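Home | News | Clubs | Calendar | Contact

Robotics club sets the table for Arkummont
November 23, 2018

The Wimia student robotics club is teaching its two-armed robot to handle plates and spoons.
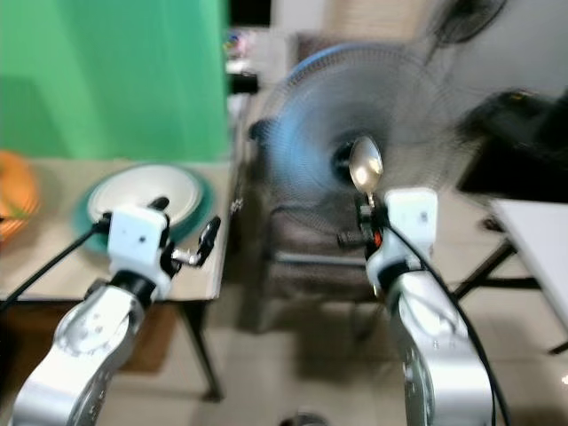 The club will enter the table task at Arkummont in June – 43 teams have signed up so far.
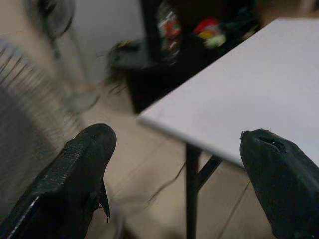

Gripper fingers near the white table.

Students have logged 333 practice runs this term. Club dues and a bake sale raised $1117 for parts.

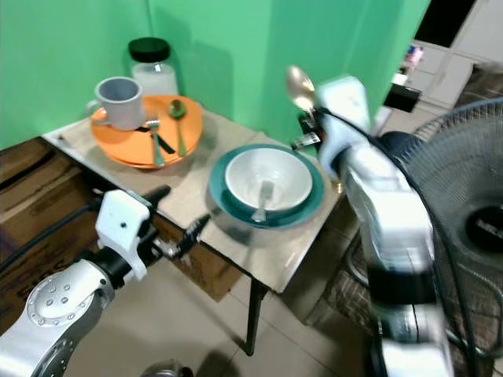
Join the club
New members are welcome in the Dafis building after classes.

Contact | Copyright Wimia | Back to top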